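About Zedine

Zedine is a small school for people who want to learn dry cleaning, laundry work and garment care as a real trade. We teach adults. Most of our students come to us in the evening, after their other work, and they leave with skills they can use in a hotel, a hospital, a theater or a shop of their own.

I am Benedetta Pellegrini and I started the school. English is my third language, so please forgive me if some sentences on this page are a little stiff. I prefer to write it myself.

How we began

I learned the trade from my aunt, who had a laundry with two ironing tables and a boiler that she spoke to in the morning like to an old horse. She never wrote anything down. If you wanted to know how to take red wine out of a wool jacket, you had to stand next to her when somebody brought one.

Later I worked for 7 years in the laundry of a large hotel. There everything was written down, but the reasons were missing. The new workers followed the chart on the wall, and when a fabric came that was not on the chart, they were afraid of it. I began to stay one hour after the shift with anyone who wanted to understand more. First it was three people, then so many that the manager asked us to find another room.

The other room was the back of a closed bakery on Shabalala Street. We are still in that building, but now we have also the front and the floor above. The first class had five students. In the last school year we taught 58.

What we teach

The basic course goes from September to the end of May, two evenings every week, from six o'clock to half past eight. It starts with fibers. We spend the whole first month only on this, and some students find it slow. They want to touch the machines. But a person who can not tell viscose from silk by the hand will sooner or later spoil somebody's wedding dress, and I would like that this happens to our practice pieces and not to a customer.

After the fibers come water, soap and temperature, then stains, then pressing and finishing. Stains are the favorite part of nearly everyone. We keep a box of old tablecloths for this, and the students bring their own coffee, grass, lipstick and curry. Pressing is the hardest. A good shirt takes a beginner twenty minutes in November and maybe six in May.

The advanced course is called Satoven, after the village where my aunt was born. It is for people who already work in the trade. It covers leather, down, old lace, theater costumes and how to speak with a customer when the damage was there before. The last subject we added because the former students asked for it again and again.

How we look after our things

A part of every course is care of the equipment. We believe a person who cleans for others should work with surfaces and tools that he or she understands. Students learn to clean filters, to descale an iron, to sharpen thread scissors and to look for rough places where a sleeve can catch. Metal gets old with use. Paint and coatings chip, edges become sharp, and a thin fabric will find such a place before your finger does. For this reason we teach everybody to check with an old nylon stocking pulled over the hand.

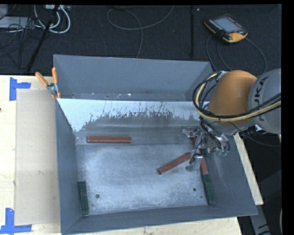
The people who teach

Anel Mofokeng teaches fibers and stains. She studied chemistry and worked in a dye house before she came to us. She can explain a difficult thing three times in three different ways and does not get tired.

Donnie MacAulay teaches pressing. He was a presser in a tailor's workshop for 37 years and he still wears a tie in class, also in June. He is strict about collars. His students complain in the first weeks and send him postcards later.

Thulani Mabuza is responsible for the machines and gives the classes on steam, water and safety. If you telephone the school before noon, it is probably he who will answer.

Lakmal Karunaratne finished our basic course, then Satoven, and now he teaches the theater costumes together with me. During the day he runs the wardrobe of the Rurico playhouse. Each spring he takes the advanced class there, so they can see what a costume looks like after forty performances.

Fees and places

We keep the classes small, with one teacher for a group. The fee can be paid in one sum or month by month. In every basic course we hold 2 free places for people who are without work. To ask for one, write us a short letter about yourself. It does not need to be good English, and it does not need to be English.

Visiting us

You are welcome to come and see a class before you decide. Ring the bell at the green door on the side, because the front one is used only for deliveries. Come a little before six and wear shoes that do not slip. There is tea upstairs in the break, and if you bring something with a difficult stain, Anel will be very happy to see it.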